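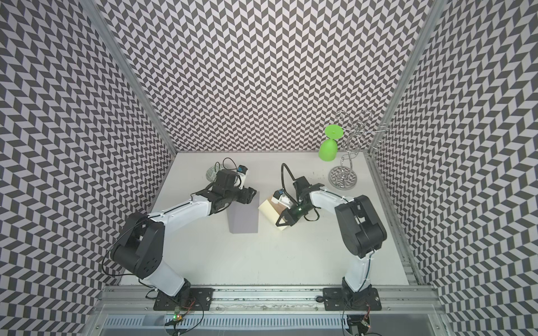

Subject: Re: [drallilville-water] Hard water and the new rate sheet
Date: December 2025

> I got the new rate sheet from Sutter Water with my bill and I can't
> make sense of it. Is the base charge going up, or only the part over
> 1,000 gallons? Also, we moved in this spring and the faucets are
> already crusted white. The man at the hardware store wants to sell me
> a Vundo softener. Is it worth it out here, or do people just live with
> it? We are on a septic tank if that matters.

Taking the rates first. The base charge is going up and so is the part over 1,000 gallons. The first 1,000 gallons each month are still included in the base. After that you pay by the gallon, and the sheet shows it per 1,000, so if you use 1,500 you pay for half of the second block. The old sheet rounded up to the full block and the new one doesn't. For a small household the bill may come out close to what it was. The new rates start with the April bill, so nothing you get this winter will change.

The line marked "system fee" on the second page is the old meter fee with a new name. It is not an extra charge. I called the office and asked, and they said they have had a lot of calls on that one.

On the hardness, it depends which side of the creek you are on. We are on the north well and our test last year came back at 17 grains, which is hard by anyone's measure. The south well is softer but has more iron in it, so you get orange stains in the toilet tank and less white crust. Get a test before you buy anything. The office will give you a bottle and instructions. Let the cold tap run for 7 minutes before you fill it, and don't take the sample from a hose.

We had a Vundo for a good many years and it did the job. When the control head quit we replaced it with a Cemico, mainly on account of parts being easier to get in Drallilville. Either one is fine. What matters more is the size. The store tends to sell people a bigger tank than they need. Take your grains, multiply by the gallons you use in a day, and that tells you how much the unit has to remove daily. You want it to regenerate once a week or so.

About the septic: it does matter some. The unit flushes salt water every time it regenerates, and the old timer models flush on schedule even if you have been away. Get one that goes by the meter. Ours is plumbed to the hot side and the bathroom only. The kitchen cold tap and the outside spigots are on plain well water, and the garden does better for it. We go through one 40-pound bag of salt a month with two people in the house.

If you don't want to spend the money now, white vinegar takes the crust off. Unscrew the aerators, soak them overnight and brush them out. For a shower head you can tie a bag of vinegar around it. Don't leave vinegar on brass or on stone counters. Drain a few gallons off the bottom of your water heater twice a year too, as the scale settles there and makes it rumble.

Does anyone still have the long version of the south well report? The link on the town page has stopped working and I only saved the first half.

North well, end of the gravel road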